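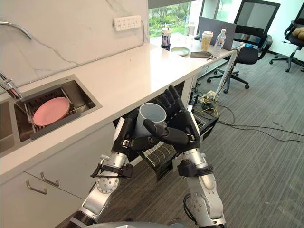 Slide 1. Dish handling at a shared counter: sink, rack, dishwasher
Introduce the topic in one line. The talk covers the short path between the sink and the dishwasher drawer, and what sits along it. Leave the cup on screen while people settle.
Scope: Vultstead test kitchen only. The Sillovitz galley has a single basin and is left out.

Slide 2. Layout
Two basins, one larger than the other, set into a white counter. Dishwasher under the same counter. State that the floor was not changed in the refit.
Main point: an open dishwasher takes up standing room along the counter front. Anyone at the sink has to work around it. In the Peixoto survey, 381 households were asked where they stand while loading; 365 returned a usable answer. Do not read out the full table. It is in the handout.
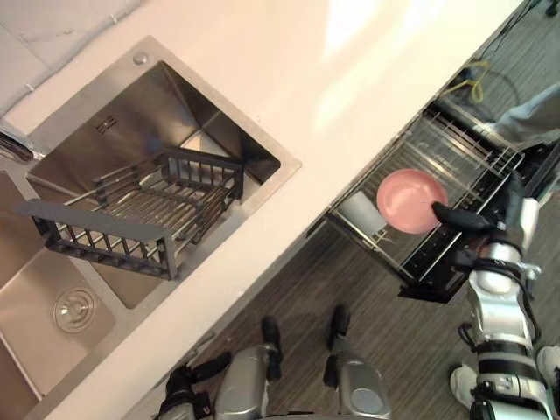

Double sink with the drainer rack in a basin; dishwasher open below the counter.

Slide 3. Rack in the basin
A rack over or inside a basin keeps drips off the counter. It also costs basin space. Our rule: the rack goes in the smaller basin, the larger one stays clear for washing.
Mention the rods. A plate laid flat across them drains slowly on its upper face because of the raised rim. Pause for questions on rack width.

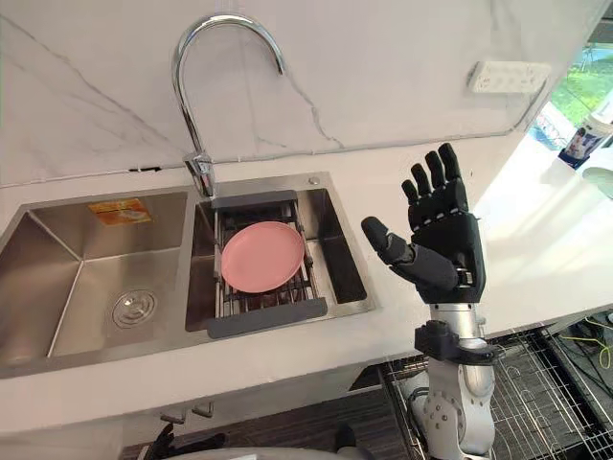

Pink plate flat on the expandable rack, right basin.

Slide 4. Plate angle
Compare with the previous slide. A tilted plate sheds water toward its lower edge and leaves less standing in the center. Suggested drain time before moving to a cupboard: 7 minutes tilted. No figure is given for flat plates; the Drandeo trial stopped after 4 runs.
Point out the rim, tilted up toward the faucet. If asked about the orange sticker in the larger basin: it can come off with warm water and a plastic scraper.

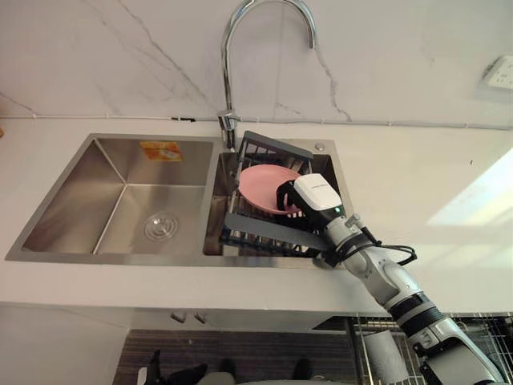
VULTSTEAD, 2024-12-16
Notes revised after the September session. Changes: cup storage moved to the handout, slide on detergents dropped, survey figures checked against the returned forms. Cups go in the dishwasher upside down; say so once on slide 1 and move on. Bring the spare rack for the table at the back. Handouts are collected at the door.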